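Drolow sells secondhand dishes out of a former print shop in Clerngate. The owner has run it for several years and agreed to talk between deliveries, as long as the kettle stayed on.

Most of the stock comes from house clearances and closed restaurants. "People think it's all grandma's china," she says. "Half of what I get is from takeout places. Good heavy plates, and then a lot of plastic."

She keeps up to 2,000 pieces at a time. Single plates go for 70 cents and she won't haggle on them. Sets are priced by hand, and she admits she prices them low. A set of 40 pieces went to a café in Nurkitz in August and she still has the odd saucers from it.

Asked how she sorts, she says it depends on the day. Ceramic gets looked at first, then glass, then plastic. Patterns with writing or flowers sell fastest, even with no match. "Somebody wants one plate to put their keys on. They don't want six." Blue and white is steady all year. Orange plastic is slow until the weather warms up.

Stains don't bother her much. She uses baking soda paste and leaves it overnight. "If it's still there in the morning, it goes out at half price and I say so on the sticker."

Lids are the part of the job she likes least. They arrive apart from their boxes, and she keeps them in plastic trays until something turns up that fits. At the last count she had 67 lids with no bottoms. She bought the shelving for them from Grecu, a restaurant supplier that was closing its back room, and it is already full. 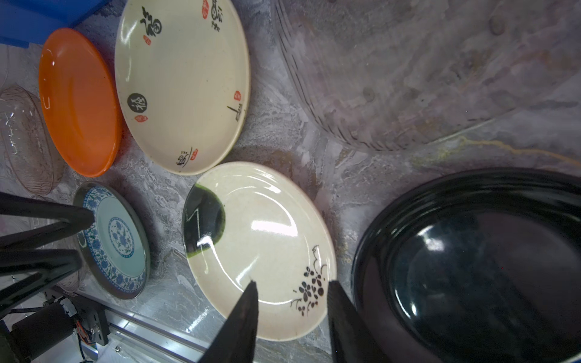
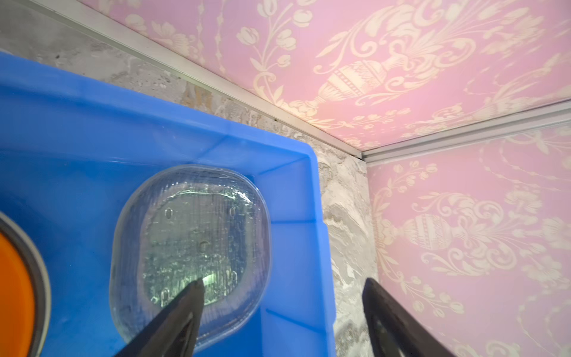 One regular, asked at the counter about the lids, said she had given up matching her own years ago and now puts a saucer on top of the bowl, and did the shop have any saucers in blue and white.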